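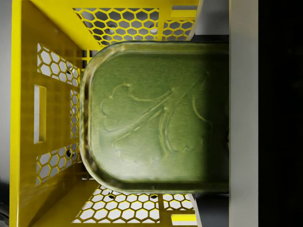
Dose über gelber Kiste, aufgenommen in der Simulation.

Pellen will Robotern das Aufräumen beibringen. Nicht mit Regeln, mit Beispielen. Viele Beispiele. Die kommen aus einem Büro im zweiten Stock in Civstead, wo Precious Villanueva und ihr kleines Team seit Monaten virtuelle Tassen, Teller und Dosen durch die Gegend heben. Ein Gespräch zwischen zwei Durchgängen, der Kaffee war schon kalt.

3,258 Episoden liegen auf dem Server, als wir uns hinsetzen. Eine Episode, das ist ein kompletter Versuch: anfahren, greifen, heben, ablegen, zurück. »Davon sind 166 Schrott«, sagt Villanueva. »Die behalten wir trotzdem. Aber getrennt und beschriftet.«

Warum Schrott aufheben? »Weil das Modell sonst nie sieht, wie ein Griff danebengeht. Am Anfang haben wir alles gelöscht, was nicht sauber war. Dann hatten wir ein System, das wunderbar funktioniert hat, solange nichts passiert ist. Sobald die Tasse einen Zentimeter falsch stand, völlige Ratlosigkeit.«

Gesteuert wird von Hand, mit einem Controller, der Arm im Rechner folgt. Klingt nach Computerspiel. »Die ersten zwei Stunden ist es das auch«, sagt sie. »Danach ist es Arbeit. Man muss ruhig bleiben im Handgelenk. Jedes Zittern lernt das Ding mit.«
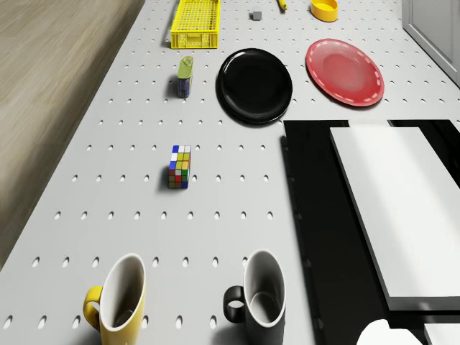
Von Precious Villanueva, Leiterin Datenerfassung bei Pellen
(Gespräch und Aufzeichnung: Redaktion Cetanthorpe, 4. Sep. 2018)

Auf der Lochplatte steht Alltagskram, ein Zauberwürfel, Tassen, Teller, eine kleine Blechdose. Die Auswahl ist Absicht, sagt Villanueva. »Eine Tasse hat einen Henkel, da gibt es fünf Arten, sie anzufassen, und drei davon sind dumm. Ein Teller liegt flach, da kommst du kaum drunter. Der Würfel ist dankbar. Wer neu anfängt, kriegt den Würfel.«

Und die Farben? Rot, Schwarz, Gelb – das sieht nach Kinderzimmer aus. Sie lacht. »Der schwarze Teller macht uns wahnsinnig. Der spiegelt. Die Kamera sieht Licht, wo Teller ist. Genau deshalb bleibt er drin.«

Vor jeder Episode werden die Sachen neu verteilt, per Zufall, mit ein paar Grenzen. Nichts darf ineinander stecken, nichts darf von der Platte kippen. Manchmal kommt trotzdem Unsinn raus, dann neu würfeln. Die Aufgabe selbst steht als ein Satz daneben, etwa: Dose in die gelbe Kiste. Diese Sätze schreibt das Team selbst, 49 verschiedene sind es inzwischen, und über die wird mehr gestritten als über die Technik. »Heißt es Kiste oder Korb? Heißt es legen oder stellen? Ich hab da Mails bekommen, die waren länger als mein Mietvertrag.«

Die Simulation kommt von Varghese, einem Zulieferer, mit dem Pellen schon beim Vorgängerprojekt gearbeitet hat. Zufrieden? Pause. »Mit der Optik sehr. Mit der Reibung... fragen Sie mich im Oktober nochmal.« Dann soll die neue Version da sein. Im Moment rutschen glatte Teile manchmal zwischen den Fingern weg, obwohl der Griff richtig sitzt. Oder sie kleben, auch nicht besser.

Das Bild aus dem Greifer ist für sie die wichtigste Ansicht. Wichtiger als jede Übersicht. »Von oben sieht alles gut aus. Am Greifer siehst du, ob das Teil zwischen den Fingern liegt oder nur so tut.«

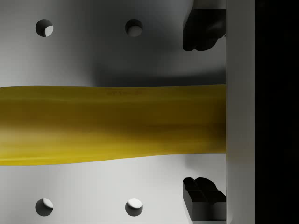
»Langsam ist nicht automatisch gut«

Was macht eine gute Vorführung aus? Villanueva überlegt nicht lang. Entschieden muss sie sein. »Wer zögert, bringt Zögern bei. Wir hatten einen Kollegen, extrem vorsichtig, tolle Erfolgsquote. Und das Modell ist nach seinen Daten vor jedem Objekt stehen geblieben, als müsste es erst um Erlaubnis bitten.« Die Episoden wurden dann nachträglich gekürzt, die Pausen raus. War ne Woche Arbeit.

Zu schnell geht auch nicht. Zwischen zwei Kamerabildern springt der Arm dann zu weit, und was dazwischen war, fehlt dem System einfach. Es gibt inzwischen eine Warnung am Bildschirm. Die nervt, sagt sie, aber sie hilft.

Pausen sind Pflicht. Nach 49 Minuten wird gewechselt, egal wie gut es läuft. Warum gerade 49? Schulterzucken. »50 war uns zu rund, und die Uhr im System war falsch eingstellt. Ist dann so geblieben.«

Geprüft wird zu zweit. Eine Person sieht die Episode, eine andere den Satz dazu, beide müssen zustimmen. Bei Streit entscheidet Villanueva, meistens gegen die Episode. »Lieber eine weniger. Ein falsches Etikett findest du nie wieder.«

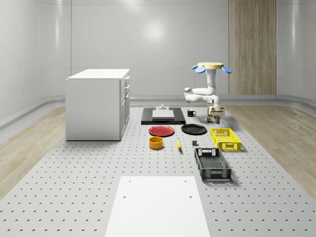
Und der echte Arm?

Kommt. Bei Pellen wird gerade ein Platz dafür freigeräumt, gleiche Maße wie im Rechner, so der Plan. Ob das Gelernte den Umzug übersteht, weiß hier keiner so genau. »Licht ist anders, Kabel sind da, Staub ist da. Im Rechner staubt nix.« Deshalb sollen auf die simulierten Episoden echte folgen, deutlich weniger, aber mit denselben Aufgabensätzen. Wenn man sich bis dahin auf Kiste oder Korb geeinigt hat.

Ob sie zu Hause auch schon so greift, frage ich noch. Sie schaut auf ihre Tasse. »Von oben, Henkel nach links, ja. Leider.« Dann ruft jemand von nebenan, der nächste Durchgang steht, und sie ist weg.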